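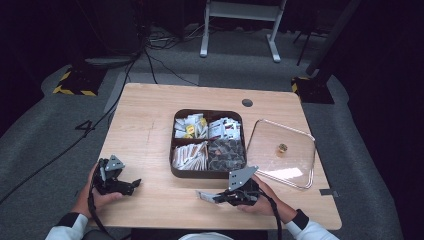

Ruby-Lee Rakena said the new rule on single-portion packaging had reached her company too late for this year's purchasing round, and that stock already ordered would have to be used up first.

The rule, adopted by Nendmont district on Wednesday, covers sugar, milk powder, sweetener and instant drinks supplied in portions of 6 grams or less. Businesses handing out more than 1,000 such portions a month must report the quantity and the wrapping material each quarter. Paper sachets without a plastic or metal layer are exempt. The first reporting period starts in June.

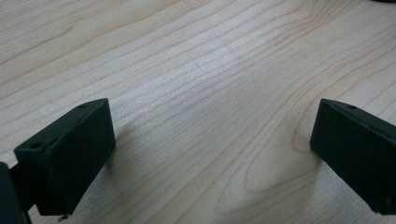
Premises serving fewer portions need only keep their invoices for inspection. The district's register lists 2,423 catering and office sites, of which about 2,000 are expected to fall below the limit.

Sendeo, which supplies hot drinks to offices in the district, said it would file returns for its customers at no charge. Its competitor Vasić has not yet decided.

Detlef Stüber of the district waste office said the reporting form would be available online before the period begins — a paper version can be requested by post. Late returns will attract a written reminder in the first year and a fee after that.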